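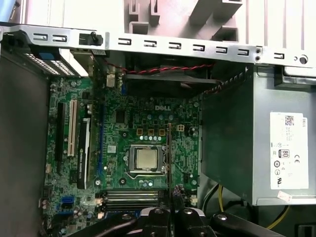
Forum > Automation and Robots > Buying and Budget > Cell for opening old desktops

Posted by pallet_and_bolt, 2024-07-19

Good morning to all. I must prepare the equipment request for our cell where the robot takes apart office desktops. For the practice units I have an offer from Werine: used Dell towers, 96 pieces in one lot. The second line of the request is the gripper. Clarix asks 479 dollars for a set of spare fingers, and I would like to order two sets. The third line is the fixture board, and for this I have no price that I trust. What would you put first, if the money is not enough for everything?

slowfeed
Fingers first. Inside a tower the robot works between the power supply, the cables and the memory slots, and there is very little space. You will hit the metal. When we had only one set, we waited more than 5 weeks for the next one.

kontur_m
I do not agree with slowfeed. Fingers you can order any month. If the holders are wrong, the robot has no good place to put the part, and every test stops there. I would put the board first and buy a smaller lot of towers.

slowfeed
You can put the parts in a tray for the first months. It is not beautiful, but it costs almost nothing.

kontur_m
A tray is fine for screws. A memory module lying in a tray in any position is a new problem for the camera, and then you are paying for software hours.
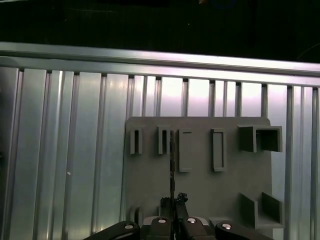

Manalo Disassembly Cell Team

pallet_and_bolt
Thank you both. I attach the board on the aluminum wall, so you can see what I mean. The narrow slotted holders are for thin flat parts, and the taller frames beside them have a shallow pocket. My question is the boxy holder on the right. It comes out far from the board, and I am afraid of collisions. Rotitley offers to make a new board with everything flat, but they want payment before the drawings.

kontur_m
Do not pay before the drawings. Keep the box holder and teach a wider path around it.

slowfeed
Agreed on the payment. But I would move the box lower before teaching anything, it is cheaper than one broken finger. Did Werine say if they sell a part of the lot?

pallet_and_bolt
They sell also half. I will ask for half and keep both finger sets in the request. For the position of the box I am still not convinced, I will measure the reach first.

Contact the moderators | Copyright Manalo Forum | Back to top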